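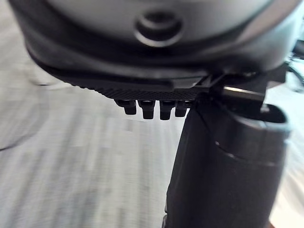
Figure 2. Rounded grey housing with a black, finely textured plate beneath it.

4.2 What happens after the first shot

Most work on penalty corners in women's hockey stops at the first shot. The ball is injected, trapped and struck, and the coder writes down goal or no goal. We did the same in our early drafts, and it was Ratih Wuisan, then coaching the Dilalden second team, who persuaded us to keep the clock running. Her players had a strong feeling that they were scoring from the mess that followed and hardly ever from the drag flick they spent so long practising. Having gone back through the matches with that in mind, we think her players were on to something, and this section was easily the most enjoyable part of the study to put together.

The sample is the one set out in Section 3: 948 penalty corners from 76 league matches, the last of them played in October 2021. A corner was counted as still alive until the ball went out of play, the defending side carried it clear of their own 23-metre area, or the umpire blew for a fresh award. Re-awarded corners were entered as new events, so a long spell of pressure can appear in the data several times over. This matters for Thevar in particular, a side who seemed able to win one corner straight after another whenever they were chasing a game.

Of the goals in the sample, 22 per cent came after the first shot had already been saved, blocked or missed. That is a larger share than we expected. We had thought of the rebound goal as a bit of luck that evens out over a season, but the same clubs kept scoring them. Dilalden and Privura stood out, and they went about it in quite different ways. Dilalden left a forward close to the far post and kept her there, even when the shot was plainly going the other way. Privura sent their injector straight in towards the goalkeeper's pads, usually arriving just as the ball came loose (it is a lovely thing to watch once you know to look for it). The injector has a short run to make and is often the player defenders lose track of first, their eyes having gone to the top of the circle.

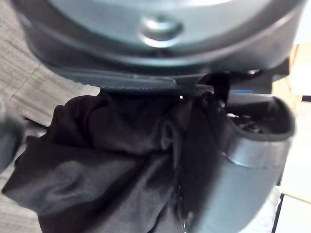 The defending side of the story is just as interesting. Runners who charged down the line of the shot did well against the first strike, as every coach would hope. The trouble came afterwards. A first runner at full speed takes several strides to turn, and during those strides the space behind her is open. Plurnus dealt with this better than anyone else in the league. Their second runner held back a little, gave up any real chance of reaching the first shot, and was nearly always the player who swept up the loose ball. They did concede a few clean strikes this way, and we would not want to say that the trade suits every team, especially one with a less settled goalkeeper.

We also looked at whether the goalkeeper stayed upright or went to ground. Keepers who went down early left more rebounds inside the circle, though the link is hard to read. A low, hard shot pulls the keeper down and also comes off the pads faster, and our coding has no measure of ball speed. Shots were sorted by eye into flicks, hits and slips, with 2 coders working apart and settling any differences together afterwards. They agreed readily on the shot type. They agreed less often on the moment at which a defender had the ball under control, and we would treat any finding that leans on that moment with some care.

Weather and pitch may play a part too. Matches in January were often played on surfaces that held more water, and the ball skidded through in a way that made trapping awkward and rebounds wild. We did not split the sample by month, as the winter break leaves the colder part of the season thin, but a study that followed several leagues on similar pitches could do this properly – and we would very much like to read it.

For coaches, the practical point is an easy one to try. Most of the training sessions we were told about ended each corner drill at the save. Letting the drill run on until the ball is cleared costs a few seconds each time and gives both units practice in the part of the corner they rehearse least. Wuisan made this change with her own group before our coding was finished, and her notes on how the players took to it are given in Section 5.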